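Narno cell, upkeep talk. Notes, 21 September 2020

- say hello, skip the bio. They've had lunch, keep it moving
- one cell, one table, wrist camera looking down past the gripper. All of today is that cell, not the Jisville one

**Pads first**
- green pads, both fingers. Wipe at start of shift, dry cloth. No solvent!! (March, lost a whole set that way)
- swap as a pair, never one side. New pad against old pad = small stuff rolls out sideways
- pens and markers show it before anything else does. Tape measure will forgive you, a pen wont
- we log closes per pair. Last pair went 425, one before that 386. The bad one, 191, glue let go at the tip

**Bolts**
- two each side, four in all. Paint line across head and bracket, check the line by eye
- line broken = stop, take finger off, clean thread, start again. Don't just nip it up

**Table reset**
- basket at the far end, small things spread out between it and the gripper
- do it by hand, between runs. SLOW DOWN here, people always ask about this bit

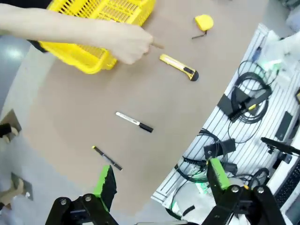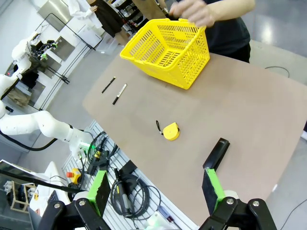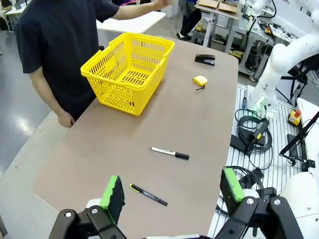
Yellow basket and yellow tape measure in all three, leave up while talking.

Américo Pinheiro wrote back on the draft that I'd skipped the cables, and that in his view half the so-called gripper faults at Rezende were a connector nobody had pushed home. Fair. He wants cables checked before pads. I'd still go pads first but say both, let them argue.

**Cables, then (new, 10 minutes max)**
- spare length coiled, kept off the table top
- push every connector, then move the arm by hand through the full reach and watch for pull
- any tight spot, re-route. No tape over it

**Stop button**
- yellow box, red button. Press test every morning, before pads, before cables, before tea
- arm must not restart on release. If it does, cell is out of use, ring Janaína Aguiar

**Camera**
- lens wipe after the pads, clean cloth, not teh pad cloth
- check both pads show in the picture with fingers open. If one has gone missing the mount has turned

Questions. Log sheet copies are with Yulan Wan by the door. Ronaldo has the spare finger if anyone wants to hold it, get it back off them before the break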